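Good practice for hand-held gripper recording in homes

Good practice for hand-held gripper recording is a group of voluntary rules for people who collect robot training data with a gripper held in the hand. The rules cover consent, labeling of tools, order in the room and handling of cloth. The best known text is the Vallton guideline, first published in June and revised in August 2020. It has 29 clauses and is used mainly for household tasks such as folding and sorting clothes.

Labeling of tools

Each gripper carries a label with a code and a number, placed where it does not cover a lens. The number is written in the session log before the first recording. A label that cannot be scanned is replaced, and the log notes the change.

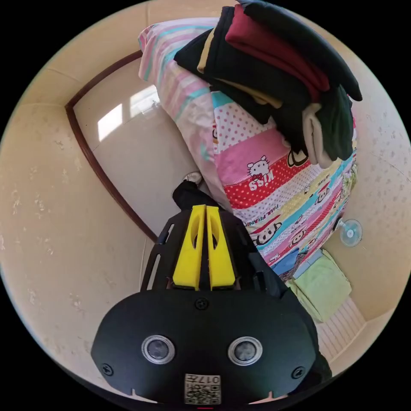

Handling of cloth

Soft items are harder to record than rigid ones, as their shape changes with every grip. The guideline asks the operator to close both fingers on the fabric before lifting, and to keep the lenses clear of hanging parts. Dark garments need special care – folds in black fabric give little contrast, so the room light should stay on.

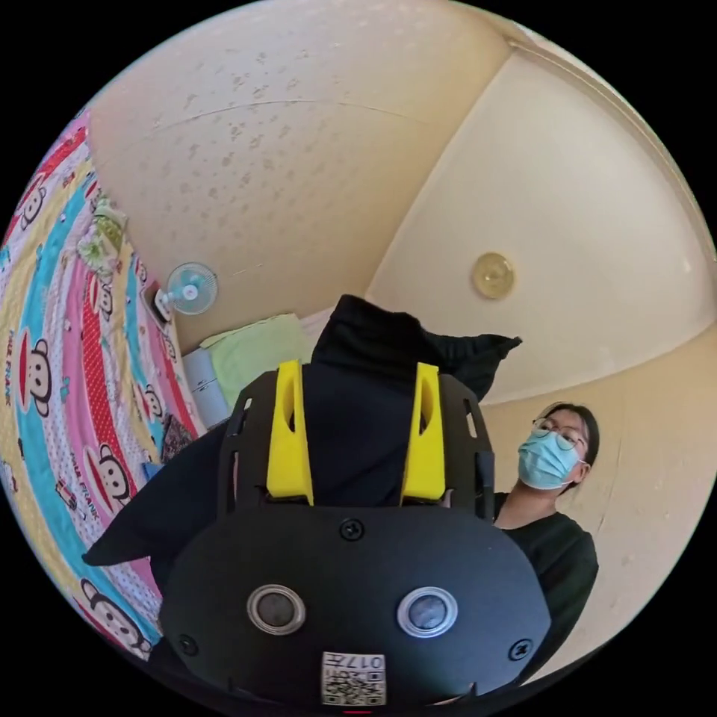 A single recording should not be longer than 60 seconds, and a pause of 5 minutes is advised after each 200 recordings. Everyone who may appear in the view must give written consent before the session, including people who only pass through the room. Face coverings do not replace this consent.

Sessions with two grippers

When two tools are used in the same room, both must have their clocks set together. The operators agree on who moves first, and each keeps a free path to the door.

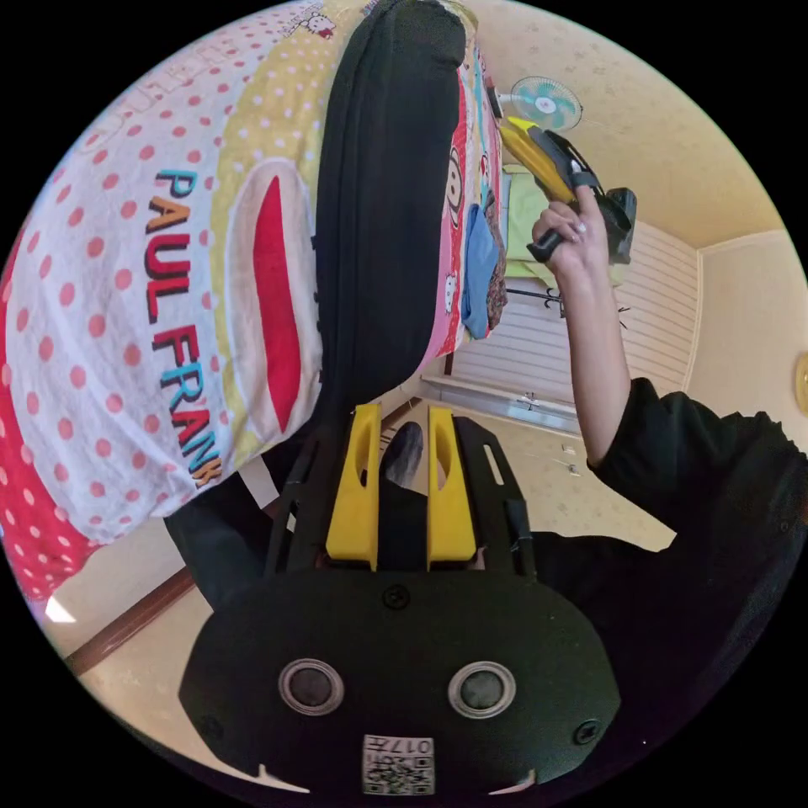
Stetsiuk, a later set of rules, also requires a separate log for each tool. The Prorach checklist leaves this to the operator.

See also

Flulora protocol
Robot learning from demonstration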